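Questions fréquentes : les bras robots à l'atelier des retours

Mise à jour : 25 avril. Page destinée au personnel de Grivinero, site de Todham. Si votre question n'est pas traitée, écrivez à Tullio Gatti, qui complète la page.

Pourquoi commencer par le carton ?
Parce que c'est la tâche dont vous vous plaignez le plus. Nous recevons jusqu'à 1000 cartons usagés par jour. Enlever l'adhésif et mettre les feuilles à plat fatigue les doigts et les poignets, le médecin du travail l'a écrit dans son rapport de décembre.

Est-ce que mon poste est supprimé ?
Non. Les 59 personnes de l'atelier gardent leur contrat et leur salaire. Ce qui change, c'est la répartition des heures : moins de préparation du carton, plus de contrôle et de tri.

Que fait le robot, et que fait la personne ?
Le bras doit apprendre à saisir le bout d'un adhésif et à manipuler une feuille posée sur la table bleue. La personne choisit les cartons, écarte ceux qui sont trop abîmés et décide si le résultat est acceptable.
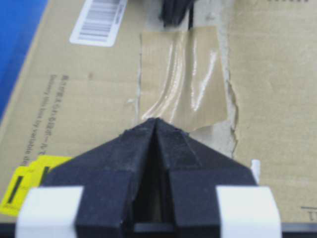
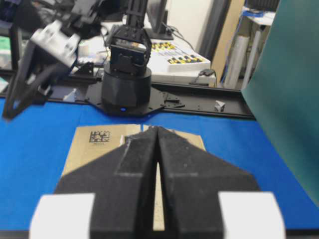 Le travail sur le carton, à la table d'essai.

Le bras va-t-il plus vite que nous ?
Pas pour le moment. Notre objectif pour la première période est de 700 cartons par semaine, ce qui reste modeste. Aucune comparaison individuelle ne sera faite entre une personne et une machine.

Dois-je suivre une formation ?
Oui, si vous travaillez près de la table. Elle dure 2 jours, sur le temps de travail, et elle est donnée par la société Bellini. On y apprend à arrêter le bras, à le remettre en position de départ et à remplir la fiche d'incident. Il n'est pas nécessaire de connaître l'informatique.

Est-ce que je suis filmé ?
Les caméras servent à guider les bras. Il est possible qu'une main apparaisse sur une image. Ces images ne sont pas utilisées pour évaluer le personnel, et vous pouvez demander à les consulter.

Qui est responsable si un carton est déchiré ?
Pas vous. On met le carton de côté, on note l'heure et on continue.

Puis-je refuser de travailler à cette table ?
Oui, jusqu'à la fin de la période d'essai. Il suffit de le dire à votre chef d'équipe, sans donner de motif.

Et le site de Grastgate ?
Rien n'est décidé. Les délégués du personnel seront informés avant toute installation.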